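Running the night bus from Velerstead to Skendov airport
An interview with Stella Rotich, operations manager at Kombo Transfers
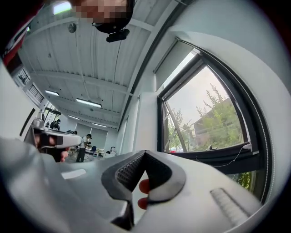
Starting with one route

Stella Rotich had been driving for a hotel in Velerstead before she took over the desk at Kombo. The company had 3 minibuses then and one fixed route, from the harbour to Skendov airport by way of Civeck.

"The first flight out is at ten past six and the train doesn't get there until seven," she says. "People were paying for a hotel night at the airport or asking a cousin to drive them. We put on a bus at 3.40 in the morning and it filled up."

Last June the route carried 2,132 passengers, its busiest month so far. Most had booked a seat on the shared bus. A private minibus for the same trip costs 285 and takes up to eight people with a case each.

Skis, prams and late flights

Rotich says the booking form causes more trouble than the road does. Passengers leave out the flight number, or give the departure time when she needs the landing time.

"If I have the flight number I can see the delay and move the driver. Without it he waits an hour from the time you typed in, and then he has to go."

Large items have to be booked as well. Skis and folded prams go free, bicycles pay a small charge. "Tell us the day before. We had four bikes turn up at Civeck once and the trailer was in Velerstead."

The winter timetable

The distance is 79 kilometres and the timetable allows an hour and a half. In winter Kombo adds twenty minutes for the pass above Civeck - the road is kept open, but lorries slow everything down.

A second evening departure from the airport is planned for the winter timetable, leaving at 11.15 pm. Rotich is still looking for two drivers who will work it.

"I did it myself for a season. You get home at one and you can't sleep until three."

Seats can be booked online or at the harbour kiosk until 6 pm the day before travel.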